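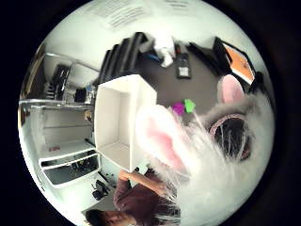 White bunny costume head with pink-lined ears, next to an open white box.

Visit Report: Open Day at the Kuvine Costume Library
Submitted to the members of the Flurkton Community Theater Association

Members of the association attended the June open day of the Kuvine Costume Library in Fludell. The visit was arranged at the request of several member theaters that now pay for outside storage and wish to compare terms before the next season. The party arrived at 10 a.m. and left in the late afternoon.

The library began as the wardrobe of the Fludell Playhouse, which opened in 1792. None of the clothing from that period survives. The oldest garment still in the lending collection is a wool opera cloak of much later date, and it may be borrowed only for exhibition. Everything else is meant to be worn. Our host, Deepika Kaimal, keeper of the collection, explained that a piece is withdrawn when its seams can no longer be let out or taken in without damage to the cloth.

The morning session covered loans. Member theaters may borrow up to 40 pieces for a single production, for a period of 6 weeks. Extensions are granted if no other theater has reserved the same items. Borrowers pay for cleaning but not for ordinary wear. A lost accessory, such as a glove or a sash, is charged at replacement cost, and the library prefers that borrowers do not try to replace it themselves. Members of our party who have dealt with commercial rental houses found these terms generous.

Reservations are taken in writing. The written form asks for the title of the play, the dates of the first fitting and the last performance, and the measurements of each performer. Ms. Kaimal noted that most delays come from missing measurements — above all the distance from the nape of the neck to the waist, which many theaters do not record.

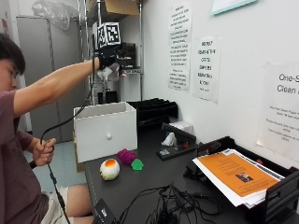 May a borrowing theater alter a costume to fit a performer?
Hems and side seams may be changed by hand, provided the stitches can be taken out again and no cloth is cut. Any other change needs written consent from the library before the work begins.

After lunch the party heard a talk on the care of animal costumes, which are requested most often in winter and spring. Long synthetic fur mats quickly under stage lights. It should be brushed from the tips toward the backing, using a wide comb, after each performance. Heads need particular attention. They should be aired with the face opening upward and should never be packed while damp. The library advises against perfumed sprays, which leave a residue that is hard to remove from linings.

Guests asked how long such a head can be expected to last. The answer depended a great deal on the run. A head worn on weekends only may serve for many seasons, while one used daily in a holiday show may need a new lining before the show closes. Theaters planning

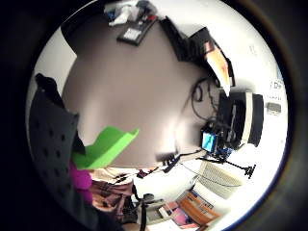
a long run are therefore asked to budget for a second head, or to schedule a rest day in the middle of each week.

The last session was held in Kanagaratnam Hall and dealt with transport. Costumes travel best folded over rolled tissue, with the heaviest pieces at the bottom of the carton. The library lends its own cartons against a deposit and expects them back with the costumes. Our members raised the cost of delivery to the northern towns. The library is willing to combine shipments where at least 3 theaters on the same road agree to a common date. We recommend that the association act on this offer before the fall schedules are fixed.
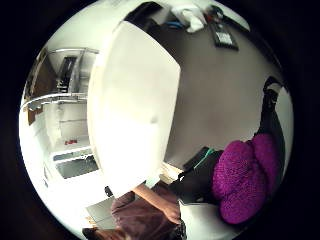

White cabinet door beside a gray wall.

Copies of the loan terms and the measurement form are held at the association's office in Flurkton and may be consulted during regular hours. Theaters wishing to join the combined shipment should write to the office with their preferred dates.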